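How to prepare your team when a two-armed robot comes to the packing bench

By Ajith Iyengar, October 2023 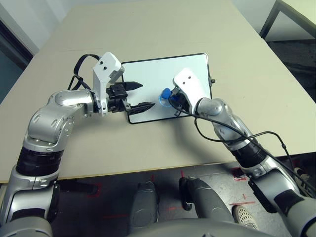 I am a shift lead at Skilcombe, in the finishing department. We are a small place, and until January all bench work was done by hand. Now one of our benches is shared between people and a robot, and I was asked to write down how we did the change, so the Swanson site can do it with less trouble than we had. I write only about the people side. For the wiring and the software please use the manual.

Step 1. Tell people before the machine arrives

We told our team two weeks before. This was too late. Some of them had already heard it from the delivery driver, and they thought the worst. Please tell them as soon as the order is signed. Say which tasks will move to the robot, which tasks will stay, and what is not decided yet. If you do not know whether the hours will change, say that you do not know. People accepted this better than I expected.

Step 2. Write the task down in small pieces

Sit with the person who does the task best and write each movement on its own line: pick up, turn, place, press, check, put away. In our case this was Staneo, our most experienced bench worker. It took a full afternoon. She does many things without thinking, for example she always feels the edge of a part with her thumb before she puts it down. A gripper with two fingers does not do this. We had to decide if the check was needed, and who would do it now. We kept it, and it is done by a person after the robot has finished.

Step 3. Agree where people stand

Mark the floor together with the team and not in the evening when they are at home. Our first lines were in the wrong place, because we measured with the arms folded in. Ask the integrator to move both arms to their longest reach, slowly, and put the tape after that. Look also at the cables. They need room to move with the arms, and nobody should have to step over them during normal work.

Step 4. Choose who may stop it

Our rule is simple: everybody may stop it, at any time, and no one has to explain first. Only trained persons may start it again. For this we gave a training of 60 minutes, with up to 5 persons in a group. In a bigger group the quiet ones never touch the button.

Step 5. Start with one easy task

Begin with one part and one flat place to put it. Do not mix part sizes in the first weeks. We did 200 cycles with a person watching before we let the next step follow automatically. It is boring work to watch, so change the watcher every hour. When a part was dropped or placed badly, the watcher wrote one line in a notebook. This notebook was more useful to us than the report from the software.

Step 6. Change the job descriptions in writing

This is the step we forgot. For some months Staneo was doing the bench work, the checks, the refilling and also the restart after every stop, but on paper her job was the same as before, and her pay also. She had to come to me and ask. Please make the new description with the person, send it to the office, and agree the pay grade before the robot goes into the normal shift plan.

What changed for us

There is less pressing and turning by hand, and two colleagues told me their wrists feel better at the end of the shift. On the other side, the bench is less social. Before, people talked across the table while they worked. Now they stand further apart and have to look at the machine. We moved the morning break so that the whole bench goes together, and this helped a little.

The speed is still lower than a good worker on a good day. If your manager has promised something different to the team or to the customer, correct it early.

If you have questions about the training, write to me at the finishing office. I will add the Swanson notes to this page when they have done their first month.

Related pages
Shift handover sheet for shared benches
How to write a task list with your operators
Meltano line: changes to the break plan
Floor marking: colors and widths we use
Who to call when the bench is stopped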